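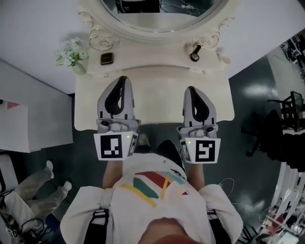
1. Scope of the report

This report sets out the working rules drawn up for the handheld gripper sessions of the Ziria project at Prollimley and checks them against one month of recorded work. It covers operator safety, preparation of the work area, handling of the grippers and acceptance of recordings. It does not cover the training of any control policy from the data. Sections 2 to 5 were written by Fouzia Lodhi and section 6 by Yaroslav Pylypenko. The rules were applied in draft from February.

2. Basis for the rules

We looked first for a published standard that could be adopted whole. ISO 10218 deals with industrial robots and their integration, and ISO/TS 15066 with collaborative operation. Both assume a powered manipulator. In our sessions a person holds one gripper in each hand and supplies all the arm motion, so limits on contact force and separation distance for a robot arm have no direct use. The general method of ISO 12100 (identify the hazard, estimate the risk, reduce it, record what remains) could be used without change, and the rules follow that order.

The hazards entered in the register were trips on cables, strain to wrist and shoulder, pinching at the fingers, collision with furniture or with a second person, and capture of personal information. Trips were given the highest rating. An operator looking at a table top does not look at the floor, and both hands are occupied if balance is lost.

3. Rules for the work area

3.1 The area is checked by the operator before the harness is put on.

3.2 Cables are routed behind the operator or along the wall. Any cable that must cross the standing area is taped flat along its full length. Slack is coiled and kept away from chairs with wheels.

3.3 Closed shoes are worn by everyone in the area.

3.4 A second person may remain in the area if seated or standing outside the reach of the operator, and speaks before moving closer.

3.5 Furniture with a mirror requires a separate check. A mirror can show people, screens and paperwork that are outside the direct view, and it can show a second copy of a marker. The operator stands in the working position, and anything private seen in the glass is moved or covered.

3.6 Glass, ceramics and other fragile items which are not part of the task are taken off the surface or pushed to the back.

4. Rules for the grippers

4.1 Each gripper has a square marker on its mount, with narrower markers on the angled side faces. All faces are wiped before a session. A marker with a lifted corner or a scratch across the pattern is replaced, and the gripper is calibrated again.

4.2 The indicator light on each mount must be green before recording begins. If either light changes, the attempt is abandoned and logged as such.

4.3 Sleeves are kept clear of the markers. Loose cuffs are rolled or pinned. The first draft asked only for "suitable clothing" and was found to be too vague to apply.

4.4 The harness straps are adjusted with the arms raised. Straps set with the arms down were found to ride towards the neck.

4.5 A continuous period of holding the grippers is limited to 40 minutes. Both grippers are put down during the break.

4.6 Black finger pads are inspected for wear. Pads are changed as a pair.

5. Consent and records

Every operator signs the consent form used at Prollimley and may withdraw a session up to the date of release. Persons who are present but not operating sign the shorter form. Forms are kept apart from the recordings and are linked to them by session code only.

The log for each session holds the operator code, the furniture used, the calibration result, the breaks taken and any departure from sections 3 and 4. Departures are entered on the day. Entries made later were allowed under the first draft, and several could not be matched to a recording.

6. Application of the rules

The audit took 335 attempts from a total of 3,439 and compared each one with its log entry. The sample was drawn by session code, with every item of furniture represented. Two readers worked separately, using the checklist from the Bolau pilot, and met to settle differences.

Most disagreements concerned 3.2. One reader counted any untaped cable in view as a departure, and the other counted only cables within a step of the operator. The rule as written supports the second reading, but it gives no distance. We propose that the standing area be marked on the floor with tape.

Rule 3.5 was the one most often left out of the log. The checklist did not ask about mirrors, and operators recorded what the checklist asked. A line has been added.

Rule 4.5 could not be audited fully, as the start of a holding period was not stored by the Bach logging tool. Start times are now typed in by hand until the tool is changed.

7. Open points

The marking of the standing area (3.2) is to be tried with two widths of tape. The limit in 4.5 was set by agreement among operators and has no measurement behind it. The revised rules, dated 9 April 2021, are attached as Annex B, and the blank session log as Annex C.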